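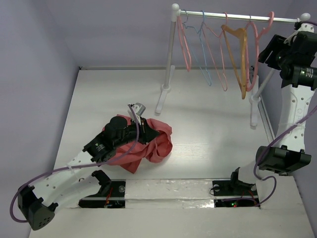
Jul 27, 2023

The Tanavetti laundry in Grisley opens its doors to the public once a year, and this time I got a place on the morning tour. Tanavetti washes for hotels, two hospitals and a good many restaurants. I have stayed in enough of those hotels to be curious about where the sheets go.

We met at the loading dock, where Rania Samir handed out hairnets and visitor badges. She has run the day shift since June and knows the building well. The bags come in on one side of a wall and the clean linen goes out on the other, and staff don't cross over without changing their coats. We did the tour in the same direction as the laundry, dirty side first.

Sorting is done by hand. People stand at a belt and pull out tablecloths, towels, sheets and whatever else was bundled up by mistake. Wael El Sherbiny, who works there, keeps a shelf of lost things: TV remotes, reading glasses, a single ice skate. Most of it gets sent back to the hotel with the next delivery.

The washers are long tunnels, and the linen moves through them in batches. You can't see much from outside, but you can hear it. Rania had to shout. The water from the last rinse is saved and used again for the first wash, and the heat from the dryers warms the incoming water. I asked what it does to the gas bill and was told that was a question for the office.

The ironing hall was the part I liked best. Two people feed a sheet in at the front, and it comes out flat and folded at the back. It is hot in there even with the big doors open. Napkins go through a smaller line at the far end, and chef's jackets are finished on a steam press and put on hangers - one worker showed us how to set the collar so it doesn't crease.

Upstairs is a small display about the company's early days, when it was called Ait Brahim and had one shop on Cusov Street. There is an old hand mangle, a delivery ledger and a price list. Lahcen Erraji, who is retired now, drove the van until 2000 and was there to answer questions. He told us which hills it could not get up in winter.

The tour took about 2 hours with the coffee. Parking is behind the building and fills up early. Wear closed shoes, and leave your jacket in the car. Places are free but have to be booked by phone, and children have to be over 6 to go on the floor.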